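Print this story
E-mail this story

Lindstead students teach a robot to tidy a drawer, on screen
By Annapurna Reddy
April 19, 2021

LINDSTEAD - The robotics club at Iyengar High School wants to send a team to the Eselus student challenge in July. So far, its robot has never touched a real drawer.
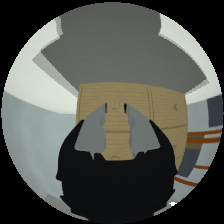
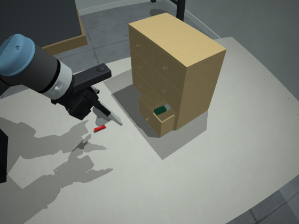

Simulated views from the club's drawer project: the gripper in front of the cabinet, first picture, and the arm over the table with one drawer open, second picture.

The club does all its work in simulation. Students write the instructions, a computer plays them out, and the arm either puts the small parts away or it doesn't. Entry costs the school $700, and the board has been asked for another $3000 for a used arm.

Club adviser Gangadharan Warrier told parents last week that the software runs are "as good as the real thing for learning." That is a large claim. In the club's latest report, a run counts as a success if the part ends up inside the drawer, even when the drawer is left open. The report lists 200 runs and does not say how many were started over by hand.

Warrier agreed that the report could be clearer. He said a new version would be posted before the board votes.

"Friction is the part I worry about," he said. "A drawer in the computer slides the way you tell it to. The ones in my kitchen don't."

The 2 students who wrote most of the code learned it from a free course put out by Clekine, a software firm that also sells the arm the club hopes to buy. Warrier said the club had looked at other sellers but had no written quotes from them.

Rules for the July event let teams enter with simulated work only, so the trip does not depend on the purchase. Board members did not discuss that point at their last meeting. The request is on the agenda again next month.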